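Siltance Table Notes
README and data card, release 2

A set of 700 written records of dining tables in ordinary homes: what was on them, where it sat, and what state somebody decided the table was in. The first part is useful. The last part deserves more suspicion than it usually gets, and most of this file is about why.
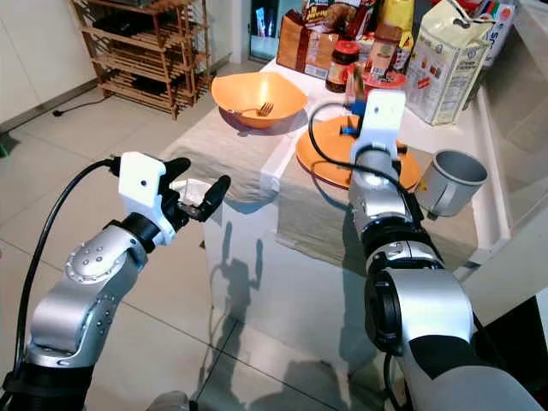
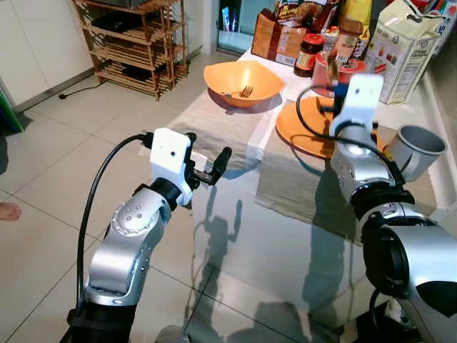 Orange plate, orange bowl with a fork in it, metal cup, groceries at the back.

7 min read

What is in the set

Each record covers one table at one moment. It has a list of the things on it, a zone for each thing, a note on posture (upright, flat, on its side, inside something else), a note on any cloth, and one word for the state of the table as a whole. There are 25 homes, spread over Jisitz, Duda and Lonville. Jisitz has the most records and Duda the fewest, and anyone who splits the set by town should look at the counts before believing a difference.

The item list has 30 names. It used to be longer. Release 1 had separate names for soup bowl, cereal bowl, salad bowl and serving bowl, and the labelers agreed on these so rarely that the names told you who did the labeling and very little about the bowl. They are all "bowl" now. The old names are kept in a separate column for people who want to see how bad it was.

Files

tables.csv — one row per record
items.csv — one row per thing on a table, linked by record number
old_names.csv — the item names from release 1, before merging
states.csv — the table state word, from both labelers, with no attempt to settle disagreements
changes.txt — what moved between releases

Text is UTF-8 and columns are split by commas. Notes that contain commas are quoted. A handful of notes in release 1 were not, and if your older import came out shifted by one column, that was the cause.

Zones

Near, far, left, right and middle, taken from the seat or standing place noted in the record. We tried a finer grid and dropped it. People put plates where there is room, and a grid with thirty squares mostly recorded small differences in where the labeler thought the edge of the table was.

"Far" does a lot of work. In many of our homes the far end of the table is where food gets put down and stays: bread in its bag, a jar with the lid on, boxes, something in a wrapper. The pair near the start of this file is typical. There is a brown paper bread bag and a red-lidded jar, with a taller cream-colored package and other packets crowded in beside them, and the tableware has the rest of the surface. Is that a table laid for a meal with the food at hand, or a table being used as a counter? We have asked the question of a lot of records and don't think the far end can answer it.

Posture

This is the column we trust most. A cup is upright or it is on its side. In the first picture the metal cup stands to the right of the orange plate. In the second it lies on its side, mouth toward the upper right. Two labelers looking separately will write the same thing for each, and that cannot be said for much else in the set.

What posture does not tell you is which way things went. A cup on its side may have been knocked over, put down that way, or be waiting for somebody to stand it up. Release 1 had a word for this, "fallen," and it has been removed. It was a guess about the past written down as a fact about the cup. Records that used it now say "on its side." If you built anything on "fallen," please go back and check what you were counting.

"Inside something else" is for forks in bowls, spoons in cups, a knife across a jar mouth if it has gone in. The fork in the orange bowl gets this posture in both cases. It gets no further label. We had a request to add "used" and "unused" for cutlery and turned it down. A fork resting in a bowl looks like the end of a meal to most people, and it looks exactly the same when someone has carried bowl and fork to the table in one trip.

Cloth

Yes or no, then a free note on color and how much of the table it covers. We gave up on kinds. Tablecloth, runner, mat, throw and tea towel all ran together, and a cloth that covers one part of a table can pass for a full tablecloth if you look from the wrong side. The two pictures are a fair test. From the first, you would write that the table is covered and the cloth hangs down the front. From the second, you would write that a runner lies across a glass top. Both notes would be honest readings of what was in view. We would keep both and not average them.

The same goes for color. Beige-gray and gray-green have both been written for what may well be the same piece of fabric in several of our homes. The color notes are left as the labelers wrote them. Please do not use them to match a cloth from one record to the next.

The table surface has its own column (wood, glass, stone, painted, covered, unsure). "Unsure" is the second most common value. We think it should probably be the first.

State of the table

Four words are allowed: set, in use, cleared, mixed.

Set means plates and cutlery are placed for a meal that has not begun. In use means a meal is going on. Cleared means the tableware has gone. Mixed means none of the others fit. Written down like that, it all sounds workable. Then you look at tables.

Take a plate, a bowl with a fork in it and a cup, with shopping behind. One labeler put "set" on tables of this sort almost every time, on the grounds that there was one of each thing a person would need. The other put "mixed" because the fork was in the bowl and the food was still in its packaging. Both kept to the written guide. The guide was written by us and it was not good enough, and the current version only makes the disagreement easier to see.

We do not publish an agreement score for this column. One was worked out for release 1 and it looked respectable, mainly for the reason that cleared tables are easy. Take those away and the rest was close to a coin toss. A single figure would have hidden that, so states.csv gives you both words and lets you do your own sums.

Known gaps

Color is overrated as a clue here. Orange tableware, for instance, shows up in a small number of homes and shows up there again and again. A plate and bowl in the same color are easy to pair by eye, and a system that learns to pair them has learned about those homes. Test on plain white plates before telling anyone it works.

Metal cups are scarce. Glasses and mugs fill most of the cup rows. Anything you find about metal cups rests on a few tables.

Packets at the far end are under-listed. When groceries crowd together the labelers wrote what they could make out and stopped. A jar with a lid nearly always got written down. A box behind the jar often did not. The item counts for those tables are floors, and tables with a lot of shopping on them have the worst counts in the set.

Jar contents are not recorded even where the glass is clear. "Spread" was tried as a name and ended up on honey, paste, jam and, once, paint.

Half-hidden things are listed if a labeler could name them with no guessing. That rule was applied more strictly in Lonville than in Duda. We noticed too late to redo it, and the flag column "strict" marks which way each record went.

There is nothing on breakfast. Times are given as morning, afternoon or evening, and the morning tables are mostly late enough that breakfast is over. The December records lean heavily toward tables with extra food on them, for reasons nobody will find surprising.

What we would use it for

Finding tables with a given thing in a given posture. Comparing how crowded the far end gets from one home to the next, with the warning above in mind. Practice material for people writing labeling guides, who may enjoy watching ours fail.

What we would not use it for

Saying what people in Jisitz, Duda or Lonville eat, or how tidy they are. The set has been asked to support claims like these and it can't. Nor should it be used to decide whether a meal is over. A table is not a clock, and two tables that match on every column can be at opposite ends of dinner.

We would also be wary of any tool that reports a "correct" place for each item and scores a table against it. We looked for a standard layout in our own records and did not find one. Cups sit to the right of the plate more often than to the left, and that is as far as it goes. Bowls go anywhere. Several homes keep the bread nearer than the plates, and one never used a plate at all in the whole run of records.

Changes in release 2

Four kinds of bowl merged into one
"Fallen" replaced by "on its side"
Cloth kinds dropped, free note kept
Both state words published, settled column removed
"Strict" flag added
Quoting of notes repaired

Planned, with no promise: a second pass over the grocery ends of the crowded tables, and a fifth state word for tables that have food in packets and tableware out together. The draft word is "stocked." We don't like it much either, and if it does no better than "mixed" in a trial on 30 tables it will be left out.

Corrections are welcome as plain text with the record number first. Please say which column you think is wrong and what you saw that makes you think so.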